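Stumar Winter Record: Your Questions

I run Stumar pretty much alone, so these are answers to what lands in my inbox every December.

What's on the new one?
Flanley doing slow, fuzzy carols on side A, and Trummer going full synth on side B. I love it — maybe too much!
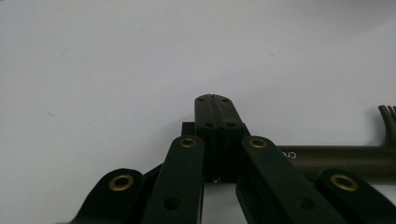
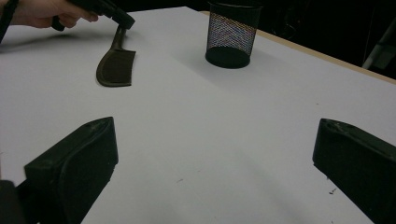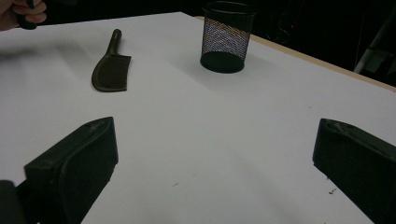 Lucía Vidal wrote in to ask whether the download has the same running order as the vinyl, as last year's didn't and it drove her nuts. Same order this time, I promise.

How many copies are there?
80 on white vinyl, then black until the plant gets sick of me. The last album got over 3,187 plays in its first week, so please don't dawdle.

Is there a CD?
Yep, with 2 extra songs by Gekex (one is a polka).

Do you ship overseas?
I do, but allow 3 weeks. Customs is slow and I only get to the post office when I can.

Can my band be on the next one?
Send me a link to one finished song. No attachments, please — my mailbox fills up fast. Ilona Bíró and I listen to everything by spring.

Updated 04/02/2018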